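Bangera Home Forum > Furniture and Floors > Oil or poly on a light wood table??

tilde_pav
ok so we got a big secondhand table off a neighbor, pale wood, no finish on it that I can tell. Two kids, a lot of spaghetti. Husband wants polyurethane, I want oil. Need to decide before my in-laws come in May. What would you do

grainwise
Posts: 2,357
Oil. Hardwax oil if you can swing it. Poly looks like a bowling alley after a year and when it scratches you have to strip the whole top. Oil you just rub more on the bad spot.

ushaw_141
Strong disagree. I had oil on my last one and every single glass left a ring. Coasters don't work with kids, sorry. Water based poly, satin, 3 coats, done. Mine is six years old and still looks fine.

grainwise
Posts: 2,357
Rings mean it wasn't cured or it was plain mineral oil off the grocery shelf. That's for cutting boards

ushaw_141
It was Tresano table oil, from the can, by the instructions. Waited the full week. Still rings. But sure I did it wrong

kurian_c
Both of you are skipping the first question, what wood is it. Maple and birch drink oil differently than oak. And is it bare or does it have old wax on it? Put a drop of water somewhere nobody looks. If it beads there's something on there. If it soaks in and goes dark you're on bare wood.

tilde_pav
did the water thing on the underside, went dark right away. No idea on the wood. Pale, kind of beige, tiny streaks. Not heavy enough to be oak I think?? my brother in law says ash but he says ash about everything

kurian_c
Ash has big obvious grain, you can feel it with a fingernail. Fine streaks sounds more like beech or maybe birch. One thing though, the underside might not match the top. Test the top too, near a corner.

fdehghan
Whatever you pick the color is going to change and people never warn about that. Oil based poly goes yellow. Regular oil goes yellow too, just slower, and darker right away. If you like it pale like it is now you want water based or one of the oils with a bit of white in it. I used the Tilletti natural on a birch desk, stayed close to the raw color. Costs a lot for a small can but it goes far - I still have half left.

ushaw_141
Thank you. water based is what I said

fdehghan
You said poly, I said water based or white oil, they're different feels. Poly feels like plastic under your arm. I write at mine all day so it matters to me

shobha_i
Popping in as a person who did it badly. Sanded to 220, then thought hey smoother is better and kept going to 400. Oil barely went in and the top was patchy all over. Had to go back to 120 and start again, two weekends gone. Stop at 150 or 180 for oil. Read the can.

grainwise
Posts: 2,357
^ this. And wipe off the extra after 15 minutes. All of it. Most of the sticky table posts on here are people who left it sitting.
Also lay your oily rags out flat outside to dry, don't ball them up in the trash. They can heat up and catch fire. Not kidding.

tilde_pav
wow ok did not know that about the rags. Leaning oil with the white in it. Husband is sulking but he'll live. Is the sanding really needed if its already bare?

kurian_c
Light sand yes. Bare wood that's been in someone's house has hand grease all over it, you won't see it till the oil goes on and then it blotches. Go with the grain, vacuum, wipe with a barely damp cloth, let it dry, one more quick pass. Color wise this is the kind of pale I mean when I say birch or beech, bit streaky, no big open lines

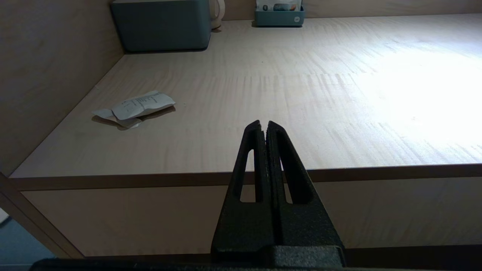 and once you oil something like that expect it a shade or two warmer even with the white stuff in. Do a test on the underside first, let it sit overnight and look at it in daylight. Kitchen bulbs lie.

ushaw_141
Still say she'll be back in a year asking how to get rings out

grainwise
Posts: 2,357
and in a year she can fix one ring in ten minutes. You'd be renting a sander

fdehghan
Rings come out with a little more oil and a gray pad most of the time. Not the deep black ones, thats iron plus water, keep cans and wet cast iron off it.

shobha_i
How many coats for the white kind? Asking for my own shelf now lol

fdehghan
Two thin. Overnight between them. Stir the can well, the white sinks to the bottom and if you don't the last bit comes out like milk

tilde_pav
ordered a can and some 150 paper. will do the underside test tonight and post how it looks in the moring. Thanks all, even the poly people

ushaw_141
Buy coasters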